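Wendura Fold 3 as a daily phone, anyone else on one?

hinge_and_bracket
22 Jan 2026
Right, I've had the Wendura Fold 3 since November and I keep changing my mind about it, so I'm throwing it open. Paid 249 for it, refurbished, off the Taheri site. It came from a Plasstead Mini that I could work with one thumb, so you can imagine the shock. The big inside screen is lovely for reading on the train and my emails finally look like emails. The outside one I can't get on with at all. It's so narrow that every text I send has a typo in it.

Battery is the other thing. I get to teatime, then I'm hunting for a plug.

tramline77
Same phone, same price, and I disagree about the outer screen! Turn the keyboard height up one notch in settings and give it a week. I hardly open mine during the day now, which does make me wonder why I bought a folding one — but there we are.

hinge_and_bracket
Tried the keyboard thing, it's a bit better. Camera is decent too, for the money. I leave it all on auto and never bother with editing. 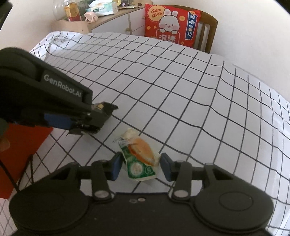 The little packet is green, white and orange.

The old Plasstead used to make every indoor shot look yellow, so I'm happy with that.

mossy_kev
Sorry but I wouldn't touch one. My sister had the Fold 2 and the crease drove her up the wall, then the inside screen went just after the warranty did. The repair quote was 400. You could buy a perfectly good Flimside for that and have change for a case.

tramline77
That was the 2 though, they changed the hinge on the 3. I can feel the crease if I go looking for it but I don't see it with the screen on.

mossy_kev
They said they'd changed it on the 2 as well.

patchcable
Coming in on the battery. It's only 3,000 in there, tiny for two screens, so I wouldn't expect miracles. Two things helped me. Turn off the always-on clock on the front, and set the inside screen to the lower refresh rate. I go to bed with a bit left now, unless I've been watching videos.

hinge_and_bracket
Didn't know you could set the two screens separately! Where is that? I've only found one refresh setting and it seems to do both.

patchcable
Open the phone first, then go into display. It shows different options depending on which screen you're on. Daft, I know.

hinge_and_bracket
Found it, cheers. Will run it like that for a few days and report back. Kev, I'm keeping it in a case, before you ask.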